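Moving a Shared Lab Computer to a New Operating System Without Losing Its Old Programs

Student project report, Computer Systems Support, second year
Nallcombe Technical College

1. Background

The workshop at Nallcombe has one desktop computer that everybody shares. It runs the label printer, the parts catalog and a small program called Wondix, which keeps the sign-out list for tools. The computer was still on a version of Windows that no longer gets security updates, and the college network office had said it would be taken off the network in November unless it was replaced or upgraded.

There was no money for a new machine in this year's budget. My project was to find out whether the old one could be moved to Linux, keep doing the same three jobs, and be simple enough that the next group of students could look after it.

2. The computer

It is a Flandard desktop with a 64-bit dual-core processor, 4 GB of memory and a hard disk that had never been replaced. The processor was never the problem. Memory was usually almost full before anyone opened a program, and the disk was slow and noisy. I ran the disk's self-test twice. It passed both times, but the count of reallocated sectors went up between the first test and the second, so I decided not to put a new system on it.

I replaced it with a used solid state drive from the parts shelf and added a second 4 GB memory module taken from a scrapped machine. The module was a different make from the first one. I ran a memory test overnight and it finished with no errors.

3. Backing up

Before touching anything I made a full image of the old disk onto an external drive. I also copied the folders people used by hand, as a second copy that could be opened on any computer. The second copy came to 3,018 files, most of them label templates. Many were duplicates with names like "new label final 2". I did not delete any of them, as it was not my job to decide which ones were still wanted.

The first image failed partway through because the external drive went to sleep. I turned off the power saving setting and started again, and the second try worked. I then restored the image to a spare disk and started the computer from it to check that the backup could be used. This took most of an afternoon.

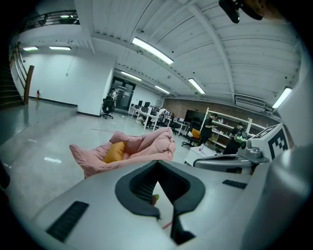

4. Choosing a system

I tried 3 Linux distributions from a USB stick without installing them. For each one I checked whether the network card, sound, both monitors and the label printer were found. I also timed how long it took to get from the power button to a usable desktop.

All of them found the network card. One would only use a single monitor unless a setting was changed at every start, and I could not find out why. Another worked well but its long-term support period ended the following spring, which would have put the next group of students in the same position. The one I chose used a light desktop, had several years of support left and had clear written instructions. Its menu is also in the bottom left corner, and I thought that would help people who had only used Windows.

5. The old programs

The parts catalog was the easy part. It is a spreadsheet, and it opened in LibreOffice with only the column widths changed. Two macros did not work. One sorted the list by shelf number and I rewrote it. The other had not been used for a long time, so I left it out and wrote that down in the notes.

The label printer was harder. There is no Linux driver from the maker, and the general driver printed every label shifted down by half a line. I fixed this by setting a custom page size in CUPS – the printer was measuring from the gap between labels and the driver was measuring from the edge. It took about 50 wasted labels to get the numbers right.

Wondix is a Windows program and the source code is not available. I tried it first in Wine. It started and showed the list, but crashed whenever a new entry was saved. I then set up a virtual machine with VirtualBox and installed Wondix there, with the virtual machine's network turned off. It runs without crashing, but the virtual machine needs 2 GB of memory and takes a while to open. The longer-term answer is to move the list to something else. Kumarasinghe, the open-source inventory package used by the college library, can import a plain text export from Wondix, and I tested this with a copy of the list. All the entries came across, but the dates were read with the day and month swapped and had to be corrected.

6. Results

Starting up now takes 11 seconds to the login screen. I did not time the old system before I took the disk out, so I cannot give a fair comparison, and I should have done this first.

I asked other students to print a label, look up a part and sign out a tool using a one-page guide. Everyone managed the first two. Several got stuck on the sign-out list because they closed the virtual machine window instead of the program inside it. I changed the guide and set the window to save its state on closing.

7. Still to do

The sign-out list should be moved to Kumarasinghe before the virtual machine becomes something people depend on. Automatic backups are set up to run at night, but the computer is often switched off then, so the time needs to be changed. The old disk is labeled and stored in the cabinet with the external drive and should be kept until the end of the school year.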